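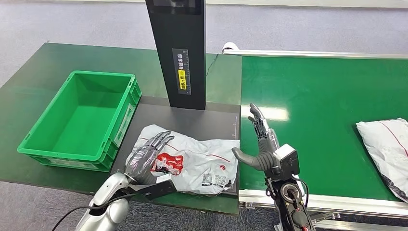
# Parcel sizing at the packing bench: speaker notes

22 November 2022, Zerklow site. Keep it to 18 minutes, leave the picture up through slide 2.

- Start with the bag. It's a soft plastic mailer, all creases. Ask the room: how tall is it? Let them argue.
- Leltance quotes us one height per parcel. I don't buy it. Press a hand on a bag like this and you get one number, let go and you get another. Which one are we billing on?
- The stand has a scale of tick marks down its right edge. Fine for a box. For a wrinkled bag, I want to know who decides where the top is.
- Bag nearly fills the front of the platform, edges almost at the borders. Ask what happens with the next size up. (Drornow never answered this. Say so.)

**Slide 2: the July trial**

- 1629 parcels, up to 11 percent measured again by hand. We were told that was "within tolerance." Whose tolerance?
- Most of the repeats were bags. Pause here.

**Slide 3: the crate**

- Green crate, left of the platform, within easy reach. I like the crate. Cheap, and has a slot for a label.
- Less sure about the plan to fill it to the rim before it moves. Soft bags slide.

**Ask**

- Bags and boxes reported separately, before Mahasneh signs for more benches.
- If someone says the software will fix it, ask for the date.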